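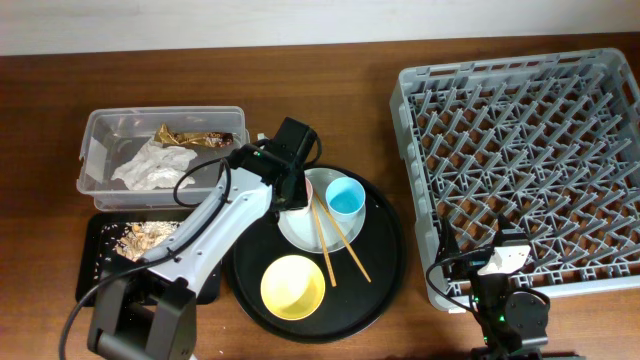

Table clearing (data collection)

Table clearing, in robot learning, is a household task used for gathering demonstrations: recorded examples from which a learning system is meant to work out how to do the job itself. The usual setting is a table after a meal or a snack. Crockery goes into a rack, rubbish goes into a bin, and the person in charge of the recording goes home later than planned.

The task is popular because it looks easy. A child can do it, though seldom when asked, and most of the difficulty comes to light only when somebody tries to write down what "cleared" means.

Origins of the Tralero set

One of the better documented collections is Tralero, put together at the Karkdale workshop under Manon Cormier and Salvador Rebelo. Recording began on 14th June and was meant to last a fortnight. It ended in July. The published set holds 178 demonstrations, of which 87 are marked as clean, the remainder containing at least one drop, pause or change of mind. Cormier argued for leaving the untidy ones in, on the grounds that a system shown only perfect work has no idea what to do with a fallen chopstick. Rebelo wanted them in a separate folder. They are in a separate folder, and the instructions tell the reader to use both.

Layout

A two-armed layout is common. The arms are fixed at the near edge of the table, one to each side, with the things to be cleared between them. In a typical arrangement a clear plastic bin and a black tray of crumbs and scraps stand to the left, a round black tray with a plate, cups, a bowl and chopsticks takes the middle, and a light grey dish rack waits on the right. The left arm can then work over the round tray while the right one hovers at the rack, looking as helpful as a gripper can.

The split is a convenience and no law. In Tralero either arm may pick up anything it can reach, and passing an item from one gripper to the other is allowed. Early operators passed things across constantly, apparently for the pleasure of it, and the written guidance now asks for a handover only where a single arm would have to stretch.

Method

Each demonstration is driven by a person, who steers both arms while the cameras and the joint positions are recorded together. An operator at Karkdale worked through 16 starting layouts, each given as a short card: plate here, cup on plate, bowl below, rubbish wherever it falls. The last part was taken literally. Clémence Delorme, who wrote the cards, later added a note that rubbish should fall within reach.

Order is left to the operator. Most people take small items off a plate before lifting it, and cups tend to go first. Chopsticks are put off for as long as possible. They are thin, they roll, and a gripper closing on one from above has very little to hold and a whole tabletop to bump into. Two lying together may come up as a pair, as one, or not at all, and all three results occur in the set.

Labelling

After recording, each demonstration is cut into stages and given a plain sentence for every stage, such as "put the cup in the rack". Audrey-Anne Fraser and Marlene Beaulieu did this for Tralero using Brurnik, an in-house labelling tool remembered chiefly for its undo button, which undid the wrong thing. The two labellers agreed on nearly everything apart from crumbs. Fraser held that a tray with crumbs on it was not cleared; Beaulieu held that neither was her own kitchen, and that life went on. The final rules count shells, tissues and wrappers as rubbish and leave crumbs out altogether.

Known problems

Clear plastic is awkward for depth cameras, which may report the wall of a bin as somewhere behind it. Crumpled wrappers and tissues never lie the same way for long, so a layout card cannot fix them properly. Stacked or overlapping cups hide one another from an overhead view, and an arm reaching for one of them hides the rest.

Dish racks bring trouble of their own. The pegs leave several sensible places for a plate, and operators have favourites. Anyone training on a set made by 3 people will get a robot with the rack habits of 3 people, sometimes within a single load.

Related sets

Poirier, a smaller collection from the same workshop, keeps the rack but drops the rubbish. It is considered more tidy and less useful. A proposed follow-up with the dishes going back on to the table was recorded in part by running Tralero demonstrations in reverse, until Delorme pointed out that the wrappers were now leaping out of the bin.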